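4.3 The silent release fault

In the first two blocks of the study, most of the failed trials were easy to explain. The plate was missed, or it was placed between two prongs of the rack and leaned to the side, and the operator wrote this down and started the next trial. One group of failures was different. In these trials the log said that the plate was released inside the rack, the gripper reported the correct opening width, and the trial was marked as a success by the software. But the operator's note for the same trial said that the plate was dropped from above the rack or was pressed down into it with too much force. We call this the silent release fault, because no part of the system raised a warning.

We did not plan to study this fault. It was noticed by Nahom Adugna when he compared the operator notes with the automatic labels for the first 264 trials. In 17 of them the label and the note did not agree. This is a small number, but all 17 had the same direction of error: the software was satisfied and the human was not. For a system that is later trained on its own success labels, we consider this more serious than a larger number of honest failures.

4.3.1 Task and setup

The task is the plate task of the Damdale set. The arm takes a plate by the rim, turns it upright, carries it over a small rack on the table and lowers it until it stands. The plates are light and they are not fixed to the table in any way. The control software is Zora, which is our own program and runs on one desktop computer. Zora receives the joint positions, the gripper width, the estimated force at the hand and the camera pictures, and it writes one line in the log for every control step.

A release in Zora has three conditions. First, the hand must be inside a region that we call the rack zone. Second, the downward speed must be close to zero. Third, the estimated vertical force must change by more than a threshold, which should mean that the rack now carries the plate. If all three are true, the gripper opens. The height of the plate over the table is not one of the conditions. We left it out on purpose, because we wanted to use plates of different diameter without measuring each one.

The side view in Figure 4 shows the critical part of the motion, with the plate held by its rim over the rack. When the lower edge of the plate is still above the prongs, the release must not happen. All of the faults of the first kind, where the plate fell, came from this part.
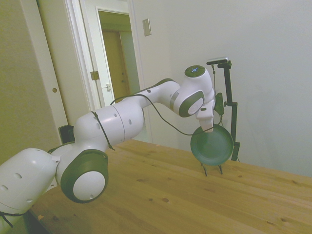
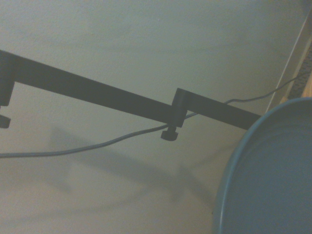 Figure 4. Workspace of the plate task. First picture: view of the arm, with a plate held upright over the dish rack. Second picture: close view from the hand, with a dark bar, two clamp fittings and a thin cable over the pale surface.

4.3.2 First explanation and why we gave it up

Our first idea was a slipping grip. If the plate turns a little between the fingers during the carry, the force at the hand changes, and the third condition can become true too early. The idea was attractive because a plate held only at the rim has a long lever, and even a light plate can turn if the arm stops suddenly.

We tested this idea with a slower carry. The maximum speed of the hand was reduced to 80 millimeters per second and the operator repeated the task with the same plates. If slipping was the cause, the fault should disappear or at least become rare. It did not. The fault came back on the first afternoon, and in the log the gripper width was constant until the moment of release. We also put two short marks of tape on a plate, one on each side of the finger position, and looked at them after every trial. The marks did not move in relation to the fingers by an amount that we could see. After this we stopped working on the grip.

It should be said that the slower carry was kept for the rest of the study. It did not repair the fault, but the operators found it more comfortable to stand near the arm, and the trials became only a little longer.

4.3.3 Second explanation

The second idea came from the log itself. We cut out the last 500 control steps before each of the faulty releases and placed the curves of the vertical force on top of each other. In a normal trial the curve is flat during the lowering, then it falls quickly when the plate touches the rack. In the faulty trials of the first kind there was no quick fall. The curve was going down slowly during the whole lowering motion, like a ramp, and it crossed the threshold while the hand was still moving toward the rack. At this point the speed condition was not yet true, so the gripper stayed closed. But Zora stored the force condition as "passed" and did not check it again. When the arm made a short stop for any other reason, for example between two parts of the planned path, the speed condition became true and the plate was released in the air.

So there were two errors which had to meet. One was in the software: a condition that was true once was treated as true forever. The other was physical, because something had to produce the slow ramp in the force.

For the ramp we suspected the cable along the arm. A cable that runs outside of a robot pulls on it, and the pull depends on the posture. The force estimate of the arm is computed from the joints and cannot separate the weight of a plate from the tension of a cable. To check this, we let the arm repeat the lowering motion with no plate in the hand. The ramp was present in these empty runs too. Then we removed the strap from the upper segment, gave the cable a longer loop, fixed it again and repeated the empty runs. The ramp was smaller but was still visible. We therefore believe that the cable explains a large part of the ramp — we cannot claim that it explains all of it.

4.3.4 Faults of the second kind

In a few of the 17 trials the plate was not dropped but pressed into the rack. These trials have the opposite history. The stored force value at the start of the lowering was wrong, because it was taken while the arm was still settling after the turn of the wrist. The real change at contact was then too small in comparison with the wrong start value, the third condition stayed false, and the arm continued to go down. The motion ended when the lower limit of the rack zone was reached. No plate was broken, but one time the rack moved across the table and the operator pressed the stop button.

From the point of view of safety this second kind concerns us more. A falling plate makes a noise and everybody looks. A pressing arm is quiet, and a person who wants to help may put a hand on the rack to hold it in place. After the event with the moving rack we changed the written rules for operators. It is now forbidden to touch the rack while the arm has power for motion, also when the arm seems to be standing still. Before this the rule spoke only about the arm and the gripper.

4.3.5 Changes to the system

Four changes were made, and all trials after 10/25/23 were recorded with them.

The three release conditions must now be true in the same control step, and they must stay true for a short time before the gripper opens. This was a change of few lines. The start value of the force is now taken only after the arm has been still, and it is taken again if the wrist moves.

The cable was given a new path with a longer loop, and the operator checks it by hand at the beginning of each block by moving the arm through the task without power on the gripper. If the cable becomes tight in any posture, the block is not started.

We also added a limit for the total downward force during lowering. When the limit is reached, the arm stops and waits for the operator. It does not go up by itself. We discussed this point for a long time, because an automatic upward motion would protect the plate, but it could also lift the rack if a prong is caught, and we preferred a stop that is easy to predict.

The last change concerns the labels. The success label from Zora is not used alone anymore. The operator gives a second label with a key, and trials in which the two labels are different are put into a separate folder. These trials are not used for training until a person has looked at them.

4.3.6 What remains open

The slow ramp is reduced but not gone. In the empty runs after the changes it still has the same direction, and it is stronger when the arm is stretched far over the table. Mekonnen, the older of our two arms, shows it more than Stustorari, although both have the same type of cable and the same strap. It may be that the load settings for the hand are not correct on the older arm, and the weight and the center of the gripper should be measured again. We did not do this before the end of the recordings in order to keep the settings equal for all blocks.

A second open point is the camera pictures. They were recorded in all trials but were never part of the release decision. A person who looks at the pictures from a dropped trial can often say that the plate was still too high, and it would be natural to let the software use the same information. We tried a simple rule on the recorded pictures, based on the position of the lower edge of the plate, and it worked well for dark plates but not for the white ones against the wall. For this reason the rule was not included in the system, and the numbers in Section 5 were obtained without it.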